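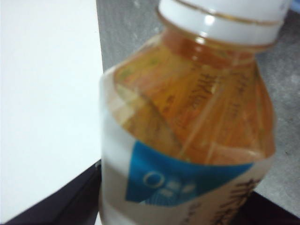

Eistee in der Plastikflasche, weißer Deckel mit goldfarbenem Ring

Thema: Kalter Tee für unterwegs, selbst machen oder kaufen?

Teichrose
Hallo zusammen, ich fahre ab März wieder jeden Tag mit dem Zug und kaufe mir am Bahnhof fast immer eine Flasche Tee. Das geht auf Dauer ins Geld. Jetzt möchte ich zu Hause vorbereiten, aber bisher wird mein kalter Tee entweder bitter oder er schmeckt nach nichts. Ich brühe normal auf, lasse ihn abkühlen und stelle ihn in den Kühlschrank. Schwarztee, loser Assam. Was mache ich falsch?

kessel_uwe
Abkühlen lassen ist das Problem, vor allem wenn die Blätter drinbleiben. Entweder heiß und kurz ziehen lassen, Blätter raus und über Eis gießen, oder gleich kalt ansetzen. Ich nehme für den Kaltansatz 9 Gramm auf einen Liter, abends in die Kanne, morgens abseihen. Bitter ist der bei mir noch nie geworden.

Teichrose
Leitungswasser oder gefiltert? Unseres ist ziemlich hart.

kessel_uwe
Gefiltert, wenn du einen Filter hast. Bei hartem Wasser wird Schwarztee stumpf und trüb, kalt merkt man das noch mehr.

Gaspard Poulain
Da muss ich teilweise widersprechen. Assam kalt angesetzt ist für mich verschenktes Geld, der lebt von der Kraft, und die kommt nur mit heißem Wasser. Kalt geht bei Sencha, Oolong und einem leichten Darjeeling. Für Assam: doppelte Menge Blätter, drei Minuten, sofort auf Eis. Wird trüb, schmeckt aber.

kessel_uwe
Trüb will ich ihn eben nicht. Und drei Minuten bei doppelter Menge ist für den Zug morgens um sechs auch nicht jedermanns Sache.

mona.k
Ich setze seit Jahren alles kalt an, auch Assam. 11 Stunden im Kühlschrank, dann abseihen. Er ist milder, ja, aber mir reicht das. Wichtiger finde ich, dass er am selben Tag getrunken wird. Am zweiten Tag schmeckt er nach Kühlschrank.

Hofgang77
Kurze Zwischenfrage: worin transportiert ihr das? Ich hatte eine Trinkflasche von Trulten, da hat nach kurzer Zeit die Dichtung nach altem Tee gerochen. Auskochen hat nichts gebracht.

mona.k
Dichtung rausnehmen und über Nacht in Natronlösung legen. Wenn das nicht hilft, eine neue bestellen, die gibt es meistens einzeln. Meine ist von Tekin, 40 Euro, dafür kann man sie ganz zerlegen.

Hofgang77
40 Euro für eine Flasche? Dann kaufe ich lieber weiter den fertigen. 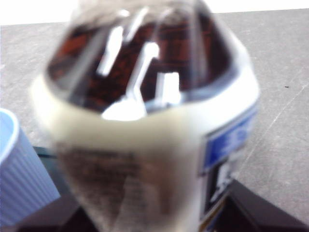 Gaspard Poulain
Zur Farbe noch etwas, weil hier im Forum immer wieder steht, dunkler Tee sei stärkerer Tee. Die Farbe hängt am Blatt, an der Oxidation, am Wasser und daran, wie lange das Getränk mit Luft in Kontakt war. Mein Kaltansatz aus gut gebrochenem Assam ist hell und hat trotzdem ordentlich Koffein, mein gerösteter Hojicha ist braun und hat kaum welches. Auch die Flasche selbst täuscht: Bei der auf dem Foto ist das Getränk an den tiefen Stellen fast schwarz und dort, wo Licht durchkommt, rostbraun, und das ist in beiden Fällen dieselbe Flüssigkeit. Wer vergleichen will, gießt beides in gleiche weiße Tassen, gleich hoch gefüllt. Alles andere ist Raten.

kessel_uwe
Beim Vergleichen in der Tasse gebe ich dir recht. Beim Koffein nicht ganz. Kalt löst sich deutlich weniger als heiß, das gleicht die lange Ziehzeit nur zum Teil aus.

Gaspard Poulain
Das hängt von der Menge ab. Ich nehme 18 Gramm auf den Liter, also doppelt so viel wie du.

kessel_uwe
Gut, damit ist es auch teurer. Teichrose wollte ja sparen.

Teichrose
Genau. Was kostet euch denn der Liter ungefähr?

mona.k
Mit einem einfachen Assam aus dem Teeladen komme ich auf ein paar Cent pro Glas. Selbst mit der teuren Flasche hast du das schnell wieder drin, wenn du bisher täglich am Bahnhof kaufst.

Blechdose
Bei uns in Plitov gibt es einen kleinen Laden, der Bruchtee kiloweise verkauft. Für den Kaltansatz ist der völlig ausreichend, man muss nur feiner abseihen. Ich nehme einen Papierfilter vom Kaffee.

Gaspard Poulain
Papierfilter schmeckt man. Vorher mit heißem Wasser durchspülen, sonst hat man Pappe im Tee.

Blechdose
Ich schmecke da nichts. Aber schaden wird das Spülen nicht.

Hofgang77
Und Zucker? Im kalten Tee löst der sich bei mir nicht, unten liegt immer ein Satz.

mona.k
Sirup kochen, Zucker und Wasser zu gleichen Teilen. Hält sich im Kühlschrank eine Weile. Zitrone erst kurz vor dem Trinken.

Teichrose
So, Rückmeldung: Habe am Donnerstag nach der Methode von kessel_uwe angesetzt, mit gefiltertem Wasser. Nicht bitter, aber mir etwas zu dünn. Nächster Versuch mit 11 Gramm. Die Dose Drastley, die noch im Schrank stand, ist damit leer, ich brauche also sowieso Nachschub. Blechdose, verschickt dein Laden auch?

Blechdose
Nein, nur Abholung. Ich frage aber mal nach, ob sie eine Ausnahme machen.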